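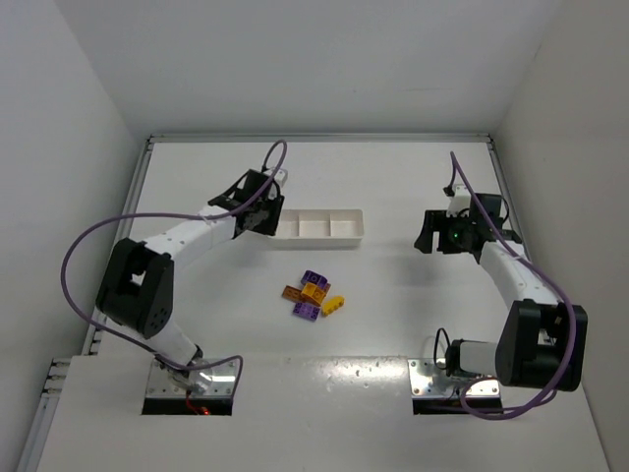
4. Running the brick sort

Read this section even if you watched Victor's demo in March. The club copy of the Lencho guide says setup is quick. Allow more time than that.

1. Check that both base plates are tight. Try them by hand and don't trust the last team's checklist.
2. Put the tray behind the bricks, where both grippers can reach it.
3. Move each arm slowly through its full reach and watch the purple cables. If one pulls tight, stop and reroute it.
4. Set speed to 80 or lower. The slider goes up to 100, but we have yet to see a good reason to use it.
5. Pile the bricks loosely and start the run.

CAUTION: Keep hands out of the enclosure during a run. The software pause is not an emergency stop, whatever the menu calls it.

Note: A "success" message only means the program reached its last line. Look in the tray before you write down a score.

Error 269 is supposed to mean a lost gripper. We have our doubts. Restart once, then tell Faith Shemweta.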